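Pluleo — fiches d'objets du quotidien, en français

Par Danuta Pawlak — octobre
Temps de lecture : 3 min

Pluleo est un jeu de 940 fiches lexicales consacrées aux petits objets de la maison : trousses, boîtes, outils de toilette, mercerie, papeterie. Chaque fiche donne un nom principal, ses variantes régionales, une définition courte et au moins une phrase d'usage. Le jeu a été préparé pour les traducteurs de catalogues et de notices, qui butent souvent sur ce vocabulaire.

Contenu

Le dépôt contient 3 fichiers :

- fiches.csv — une ligne par objet, encodage UTF-8, séparateur point-virgule
- variantes.csv — 1 175 variantes, reliées aux fiches par la colonne id_fiche
- sources.txt — la liste des ouvrages dépouillés

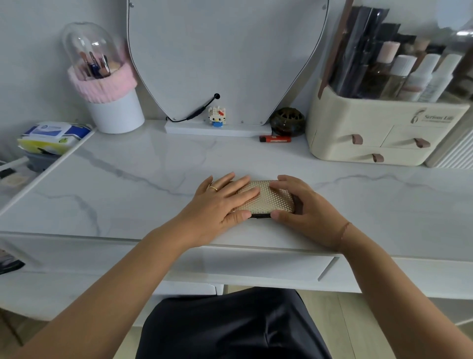

Le choix du nom principal suit l'usage écrit contemporain. Quand deux noms se valent, on garde le plus court et l'autre passe dans variantes.csv. Les mots de contenants ont posé le plus de problèmes : « étui », « trousse », « coffret » et « boîtier » se recouvrent largement. Un objet rectangulaire et doré, au couvercle en relief comme celui qui est posé sur le bureau à motif marbré, peut recevoir les quatre noms selon le rédacteur. Nous avons retenu « étui » pour les contenants portatifs à charnière, et « coffret » quand le texte source insiste sur la présentation ou le cadeau. « Boîtier » reste réservé aux appareils.

Champs

id_fiche : entier, stable d'une version à l'autre
nom : forme au singulier, sans article
genre : m ou f
domaine : un code parmi ceux de la nomenclature Zesen
definition : 200 caractères au maximum
exemple : phrase complète
statut : validé, à revoir

58 fiches portent encore le statut « à revoir ». La plupart relèvent de la mercerie, où les noms de pinces et de crochets changent d'un manuel à l'autre. Elles sont utilisables, mais la définition peut bouger.

Domaine « toilette »

Les fiches de ce domaine ont été relues séparément. « Coupe-ongles » est noté invariable, avec la graphie « coupe-ongle » admise au singulier. « Lime » et « lime à ongles » forment une seule fiche. « Repousse-cuticules » a le statut validé — « repoussoir » figure parmi les variantes.
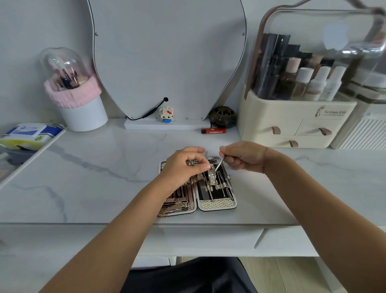 Trousse de manucure ouverte : coupe-ongles, lime et outils fins maintenus par des passants.

Limites

Les variantes belges et suisses sont bien couvertes, les variantes québécoises beaucoup moins. Les noms de marque passés dans l'usage courant ont été écartés. Les phrases d'exemple ont été rédigées pour le projet et ne constituent pas des attestations.

Corrections

Ouvrir un ticket avec l'identifiant de la fiche et une référence écrite. Les tickets sont lus le jeudi. Les propositions sans référence restent ouvertes, mais passent après les autres.

À lire aussi

Nomenclature Zesen : liste des codes de domaine
Nanotari, convertisseur CSV vers TBX
Glossaire Kaczorowski de la mercerie
Pluleo : journal des modifications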